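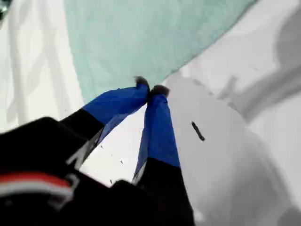 Two-finger gripper with blue-wrapped fingers holding the edge of a cloth.

Skutberg Finger Wrap Kit for Two-Finger Grippers
Item 361
Sold by: Pirent, Nedasdale
Status: In stock
Page revised November 18, 2021

The Finger Wrap Kit is intended for fabric handling cells operated under the Bandara Soft Goods Practice Guide. Each kit contains 20 pre-cut wraps and 3 sheets of spare edge strips. The wraps are to be applied to clean, dry fingers with the arm powered down and locked out.

Conditions of use

Wraps must not cover the fingertip pad or any moving joint. Gripping force must be set at the lowest value that holds the fabric. 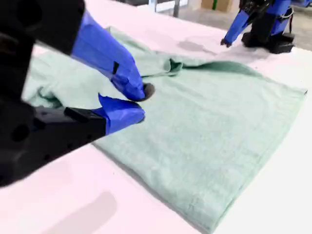

Operators shall keep hands outside the marked work area whenever either arm is enabled. Where two arms share one table, a single emergency stop must halt both.

Inspection and replacement

Wraps are to be inspected at the start of each shift and replaced after 300 operating hours, or sooner if damaged.
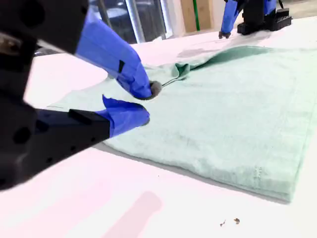 Edge lift is the most common reason for early replacement. A raised edge may catch on looped fabric and shift the work. A loose flap such as the one along the top of the lower finger's blue tape is to be recorded as edge lift, and the wrap changed before the next run. Creases alone are acceptable. Table surfaces should be wiped clear of specks and lint at the same inspection.

Related items: replacement fingertip pads, inspection log sheets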